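생활 도움 게시판 > 전기·배선 정리

흰 책상 위의 멀티탭, 선 정리를 어떻게 하면 좋을까요?

작성자: 겨울단추
2019년 7월 16일
조회 1231

안녕하세요. 한국어로 글을 쓰는 것이 아직 서투릅니다. 이상한 표현이 있으면 이해 부탁드립니다.

작업할 때 쓰는 흰색 넓은 판이 있습니다. 그 위에 멀티탭을 놓고 쓰는데, 멀티탭도 흰색이고 선도 흰색입니다. 처음에는 색이 맞아서 깔끔하다고 생각했습니다. 그런데 플러그를 뽑아서 판 위에 두면 잘 보이지 않고, 선은 옆에서 동그랗게 말려서 자꾸 팔에 걸립니다. 1월에 Skovar 선 정리함을 샀습니다만, 제 멀티탭은 길이가 맞지 않아서 뚜껑이 닫히지 않았습니다. 반품 기간도 지났습니다.
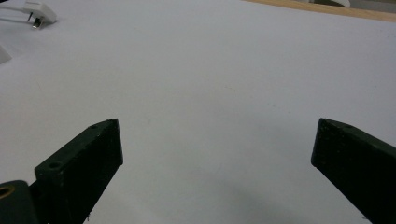 뽑은 플러그는 어디에 두는 것이 좋습니까?
판 바깥쪽에 고리나 클립을 하나 붙이고, 플러그의 금속 부분이 다른 물건에 닿지 않게 걸어 두면 됩니다. 제가 전에 다른 글에서 읽은 방법입니다. 저도 클립은 붙여 보았습니다. 플러그는 이것으로 괜찮은데, 멀티탭 본체와 남는 선이 아직 문제입니다.

제가 바라는 것은 다음과 같습니다. 판에 구멍을 뚫고 싶지 않습니다. 멀티탭은 가끔 다른 방에 가져가야 하니까 쉽게 떼어지면 좋겠습니다. 그리고 판 가운데는 비워 두고 싶습니다. 두 손으로 일을 하면 멀티탭이 손 바로 밑에 들어올 때가 많아서 불편합니다. 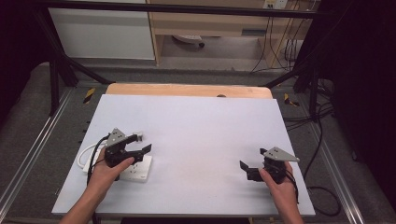
양면테이프도 생각했지만 여름에 끈적끈적하게 되는 것이 걱정입니다. 예전에 책장에 붙인 것을 떼다가 칠이 같이 벗겨진 일이 있습니다. 경험이 있는 분의 조언을 기다립니다.

작성자: 느린우체통
추천 301

저는 Ruvden 벨크로 테이프를 씁니다. 멀티탭 뒷면 양쪽 끝에 거친 쪽을 붙이고, 책상에는 부드러운 쪽을 붙였습니다. 떼고 싶을 때는 한쪽 끝부터 천천히 들면 떨어집니다. 붙이기 전에 표면을 알코올로 닦고 잘 말려 주세요. 먼지가 남아 있으면 며칠 만에 모서리가 일어납니다. 멀티탭 뒷면에 통풍 구멍이나 표시 라벨이 있으면 그 부분은 덮지 않는 것이 맞습니다.

위치는 판의 안쪽보다 뒤쪽 가장자리를 추천합니다. 멀티탭의 긴 면을 가장자리와 나란히 놓고, 선이 나오는 쪽을 콘센트가 있는 벽 쪽으로 돌리세요. 그러면 선이 판 위를 지나가지 않습니다. 저는 처음에 방향을 반대로 붙여서 선이 책상을 한 바퀴 돌았습니다. 다시 떼고 붙이는 데 저녁 시간을 다 썼습니다.

남는 선은 너무 작게 감지 마세요. 크게 한두 번 돌리고 찍찍이 끈으로 느슨하게 묶습니다. 케이블타이는 꽉 조이면 피복이 눌리기 때문에 저는 쓰지 않습니다. 전기를 많이 쓰는 기구를 꽂을 때는 묶은 것을 풀고 선을 펴야 합니다. 뭉친 곳에 열이 모입니다.

흰 바탕에서 플러그가 안 보이는 문제는 색으로 해결할 수 있습니다. 플러그의 손잡이 부분 가까운 선에 색 테이프를 한 번 감아 두면 금방 찾습니다. 저는 주황색을 골랐습니다. 금속 쪽에는 절대로 붙이지 마세요.
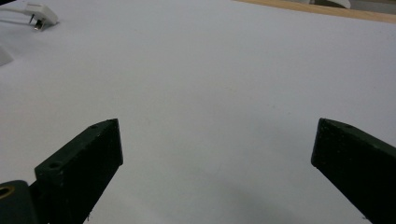

끈끈한 자국이 걱정되면 판 밑면이나 잘 안 보이는 구석에 작은 조각을 먼저 붙이고 6일 정도가 아니라 꼭 6일을 채워서 확인해 보세요. 저는 하루만 보고 괜찮다고 생각했다가 나중에 누렇게 된 자국을 발견했습니다. 자국은 지우개로 밀고 주방 세제를 조금 묻힌 천으로 닦으니 많이 없어졌습니다. 칠한 나무는 세제보다 먼저 지우개만 써 보는 것이 좋겠습니다.

작성자: 밤콩
추천 6

그냥 Meinecke 집게형 거치대를 사세요. 책상 끝에 물리면 끝입니다. 두꺼운 판에는 안 들어간다고 하니 두께는 재 보세요.

작성자: 겨울단추

두 분 모두 감사합니다. 집게형은 판 두께를 재고 생각해 보겠습니다. 우선 벨크로로 하고 싶습니다. 구석에 작은 조각을 붙였습니다. 색 테이프는 집에 파란색밖에 없어서 파란색을 감았습니다. 혹시 Skovar 정리함이 필요한 분이 계시면 나눔 게시판 2376번 글을 봐 주세요. 뚜껑에 작은 흠이 있습니다.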